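Olletti Repair and Reuse Workshop
Minutes of the equipment review meeting, January 14, 2020

Opening
The chair welcomed everyone back after the holidays and thanked those who had brought cake. The minutes of the July meeting were read through and accepted with one spelling correction. Matters arising were held over so that we could give the evening to the main item, which was the Drusix arm kit and whether we ought to buy it, lease it, or send it back with a kind note.

The Drusix kit
The supplier's representative gave us a friendly and thorough introduction. The kit is a tabletop arm with a two-finger gripper, a wrist camera, a controller and a year of telephone support. It is being offered to small workshops for opening up and sorting used desktop computers, and the members who look after our Gindley store room were naturally very interested, as the shelves there hold 1367 machines at the last stocktake and the pile does not seem to get any smaller.

The bench lead then reported on the trial. The arm has been set to work over open desktop cases, with a person at the bench beside it, and the jobs tried were lifting out memory modules, pulling data and power plugs from the drives, and moving loose cables to one side. Memory modules went well once the clips had been opened by hand. Plugs were a mixed story — the straight ones came out nicely, but anything tucked in close to the drive cage took several tries, and twice the bench lead stepped in and finished the job.
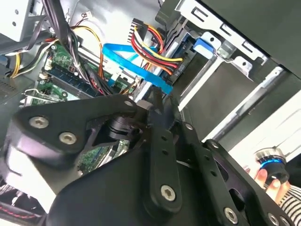 There was a long and good-natured discussion about cables. Several members felt that the older cases are simply too crowded for a gripper of this width, and that we would spend as much time clearing a path for it as we would doing the work ourselves. Others pointed out that the supplier offers a narrower set of fingers, and that it seemed a pity to judge the whole kit on the wide ones. The representative offered to lend us the narrow set at no charge, and this was warmly accepted.

On speed, the bench log shows 80 cases completed during the trial. It was agreed that this is slower than our regular crew on a good evening, though the arm was being used by people who were still learning it, and everyone who had a turn said they would like another.

Cost
The lease is quoted at $800 a month, with training included. The members who keep our accounts said we could manage this for a short term but would not want to be tied in for a full year. The representative will ask whether a shorter agreement can be written. Buying outright was not pursued.

Safety and bench rules
It was agreed that the stop button stays within reach of whoever is at the bench, that long sleeves are to be rolled up, and that no more than 2 people work at the arm at once. A printed card will be fixed to the wall.

Decisions
The trial is extended until the narrow fingers have been given a fair go.
No lease is to be signed before the bench lead reports again.
The bench log is to note which plugs had to be finished by hand.

Other business
A member asked that evening sessions during Ramadan start later, so that those who are fasting can eat at home first. This was agreed gladly by all, and the door rota will be changed to match. The kettle has been repaired. The next meeting will be held in the Gindley store room, and members are asked to bring a chair.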